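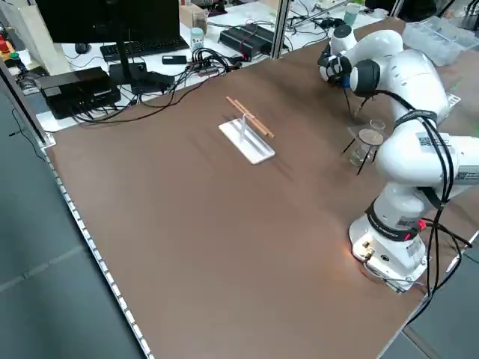

Zallodell publishes bench rules for robot arms

Laboratories using robot arms at Sasodby must follow a new code of practice from August. It sets a speed limit of 200 mm per second near glassware and asks for a written check every four hours.
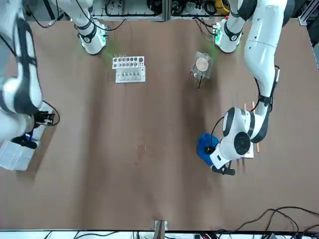 Cables come under the code too - each run must be inspected before a shift. "Most of this was habit already," said Hamish Cowie, safety lead at Zallodell. Copies are available from Lewis Innes at the Plallthorpe office.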